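Oct 28, 2026

So I finally caved and got a basket for the bread! We've been dumping rolls straight onto a dinner plate for years, and every time somebody reached for one the rest went skating off across the table (the dog was thrilled). I'd been looking at a fancy one from Trosgate for 95 dollars, which, no. Mine came out of a box at the April flea market and then sat on top of the fridge until this week, holding 2 dead flashlights and a pile of takeout menus.

I gave it a good going-over with an old toothbrush, because crumbs and dust get right down into wicker, and then a wipe with a barely damp cloth. Please don't soak yours! I did that to my aunt's once and it was never the same shape again.

I love the dark brown on a white table, and the braided rim makes it look way fancier than what I paid. Next up is a liner, probably cut from that striped dish towel I keep hiding from everyone. 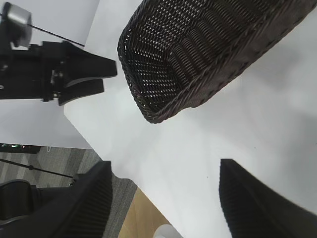 Colette Hervieu: Do the liner in plain cotton and make two, you'll want one in the wash. Mine is always covered in poppy seeds by Sunday.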